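Le service des langues de Dostitz ouvre ses ateliers de conversation à l'ensemble des habitants

Entretien avec Sibel Taşdemir, responsable pédagogique

Depuis son installation dans l'ancienne maison Harahap, le service des langues de Dostitz assure l'accueil linguistique des nouveaux arrivants de la commune. Longtemps réservés aux personnes inscrites à un parcours certifiant, ses ateliers de conversation seront accessibles à tous les habitants à compter du mois de juin. Mme Sibel Taşdemir, qui en a la charge, a bien voulu répondre à nos questions sur les motifs de cette ouverture et sur les modalités retenues.

Interrogée sur l'origine du projet, Mme Taşdemir rappelle que la demande provenait en premier lieu des participants eux-mêmes. « Les apprenants nous disaient, au terme de leur parcours, qu'ils perdaient l'occasion de parler. Ils maîtrisaient la grammaire, ils avaient réussi l'examen, et ils se retrouvaient à n'employer le français qu'au guichet ou à la pharmacie. Il nous a semblé que le service manquait là une partie de sa mission. »

L'atelier se distingue du cours par sa durée et par l'absence de manuel. Chaque groupe se réunit à une même table pendant deux heures, sous la conduite d'un animateur qui propose un thème et veille à la répartition de la parole. Les corrections sont consignées par écrit et remises en fin de séance, de sorte que les échanges ne soient pas interrompus. « Nous avons longuement débattu de ce point, reconnaît la responsable pédagogique. Certains collègues souhaitaient corriger immédiatement. L'expérience des premiers groupes nous a conduits à différer la correction, sauf lorsque l'erreur empêche la compréhension. »

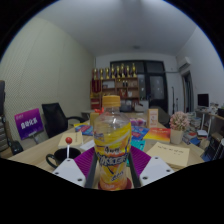
Boisson en bouteille et tasse noire sur la table.

Les thèmes sont arrêtés par trimestre. Le logement, les démarches scolaires et la santé figurent parmi les sujets les plus demandés, mais l'équipe tient à conserver une place aux conversations sans visée pratique. M. Hafiz Lumenta, animateur du groupe du soir, cite ainsi une séance consacrée aux proverbes. « Chacun devait en traduire un de sa langue maternelle, mot à mot, puis en expliquer l'usage. Nous avions prévu une demi-heure. Nous y avons passé toute la séance, et deux participants ont demandé à reprendre l'exercice la semaine suivante. »

M. Lumenta insiste également sur la composition des groupes. Les niveaux y sont volontairement mêlés, dans une limite fixée lors de l'entretien d'admission. Un participant débutant n'est pas orienté vers un groupe avancé, mais l'écart d'un niveau est admis et même recherché. « Celui qui explique progresse autant que celui qui écoute. Il doit trouver un synonyme, reformuler, vérifier qu'il a été compris. »

La question des moyens a été abordée sans détour. L'enveloppe annuelle allouée aux ateliers s'établit à 700 euros par groupe, indemnités des animateurs non comprises. Elle couvre les photocopies, l'achat de jeux de vocabulaire et l'abonnement à la revue Zellow, dont les articles courts servent de support aux discussions. La société Firent met par ailleurs à disposition le logiciel d'inscription. « Le budget est modeste, mais il est stable, et cette stabilité nous importe davantage que son montant », observe Mme Taşdemir.

S'agissant de la fréquentation, le service a retenu un plafond de 100 inscrits pour la première période. M. Szymon Szulc, chargé des admissions, précise que les demandes seront examinées dans leur ordre d'arrivée et qu'une liste d'attente sera tenue. Les personnes ayant manqué trois séances consécutives sans en informer le secrétariat perdront leur place au bénéfice des suivantes. Cette règle, déjà appliquée aux parcours certifiants, n'a pas suscité de difficulté particulière selon M. Szulc. 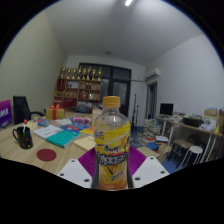 Faut-il justifier d'un niveau de français pour s'inscrire à un atelier ?
Aucun diplôme n'est exigé ; le niveau est apprécié à l'oral, au cours d'un bref entretien d'admission.

Mme Taşdemir souhaite enfin que les habitants francophones prennent part au dispositif. Cinq d'entre eux se sont déjà engagés à participer régulièrement, sans rôle d'enseignement. « Nous leur demandons simplement de converser à un rythme ordinaire, avec leurs expressions et leur accent. Nos apprenants comprennent très bien leurs professeurs. Ils comprennent moins bien leurs voisins, et c'est avec leurs voisins qu'ils vivent. »

Un premier bilan sera établi à l'issue de la période, sur la base d'un questionnaire remis aux participants et des notes des animateurs. La création d'un groupe destiné aux personnes travaillant en horaires décalés est à l'étude ; elle dépendra de la disponibilité de la salle en matinée.

Les inscriptions sont reçues au secrétariat du service des langues jusqu'au dimanche 26 avril inclus, par formulaire en ligne ou par courrier adressé à M. Szymon Szulc.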